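Print this page | E-mail this page

Visit report: gripper comparison day at the Drornside workshop

December. By the automation desk
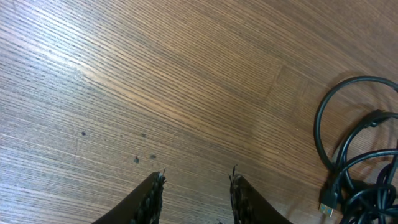
The Drornside open day runs once a year and is meant for people who already own an arm and are unhappy with what is on the end of it. Visitors get bench time in the morning and a walk through the assembly area after lunch. I went for the bench time. Our own cell handles small consumer parts, mostly leads and adapters, and the suction tooling we bought for it is no use on anything that bends.

Two parallel grippers were available, the Stiria and the Yorath. Both were fitted to the same model of arm and driven by a Brasteck controller, so the comparison was fair on that side. Each station had a wrist camera looking down past the fingers. The staff had set the closing force to the same value on both and asked us to leave it alone for the first hour.

The task was simple to state. Pick a coiled USB cable off a wood tabletop, by the cord or by the plug, and lift it clear. The cable was dropped again by hand before each attempt so that it landed differently.

The day's log, which was shared at the end, lists 1,287 attempts over all stations. Of these, 877 were counted as good lifts. A lift was good if the cable stayed in the fingers for 3 seconds at the top of the move. The Stiria accounted for 489 of the good ones. The log does not give attempts per gripper, so no success rate can be worked out from it. I asked for the split and was told it would follow by e-mail.

My own impressions, for what they are worth without that split:

Tapered fingers with a textured pad hold cord well. A smooth pad lets a round jacket roll when the arm accelerates, and a heavier coil makes this worse. The textured strips wear at the tip first. Ask for the price of spare pads before buying. The Yorath pads are changed with one screw. The Stiria pads are glued and the finger goes back to the supplier.

Plugs are harder than cord. The metal shell is short, and if the fingers close across the wrong axis the plug turns and slips out. Both grippers did better on the plastic housing behind it.

Camera placement matters more than I had assumed. With the camera at the wrist, both fingertips stay in view and the operator can judge the gap directly. The drawback is glare. A wood surface under a side light washes out on the bright side, and a black cord in its own shadow is hard to separate from a dark grain line. Small marks on the table were picked up as objects twice at our station until the threshold was raised. A plain matte mat would remove most of this, but our benches at home are no better, so I was glad to see it tested on wood.

The Brasteck controller was the weak point. Changing the approach height meant leaving the run screen, and the new value was lost if the arm was paused before saving. Jogging was smooth. The pendant cable is too short for a standing operator.

The afternoon walk covered finger molding and the pad press. Photography was not allowed there. Lunch was sandwiches. Parking is on the north side and fills up by 9 a.m.

We have asked for a Yorath on loan, with two sets of pads, and will run it on our own leads before deciding.

Print this page | E-mail this page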